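Coffee table grapes

Coffee table grapes are a bunch of grapes, real or imitation, kept on a low table in a living room, often beside drinks and a small ornament. The habit is commonly said to be very old, but the claim rests on little more than shop leaflets.

The seller Makeo stated in its April catalogue that 3,000 homes kept such a bunch. Wanda Krawczyk, who went through the firm's order books, found 1,317 orders and no record of where any of the fruit was put.
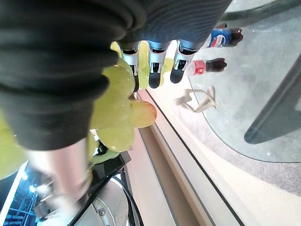
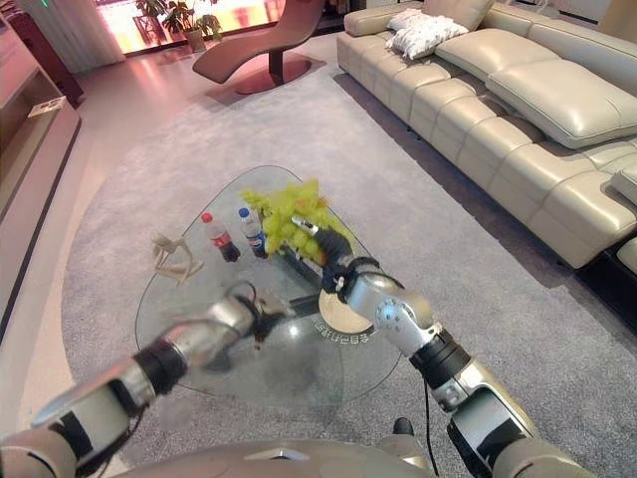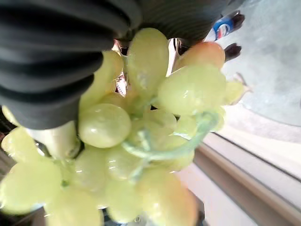
Yellow-green grapes with a touch of orange

Imitation bunches are usually sold as impossible to tell from fresh ones. This is doubtful. Shine is a poor guide, as many fresh grapes are glossy too, and an orange tint is used by makers to suggest ripening. Weight and smell are better tests.

Glass tops are said to show grapes at their best. The source is a Zeteck leaflet, and Zeteck sells glass tops. Borkowska's household guide prefers a bowl, and gives nearly 50 arrangements without saying whether anyone tried them.

See also: Fruit bowl; Table ornament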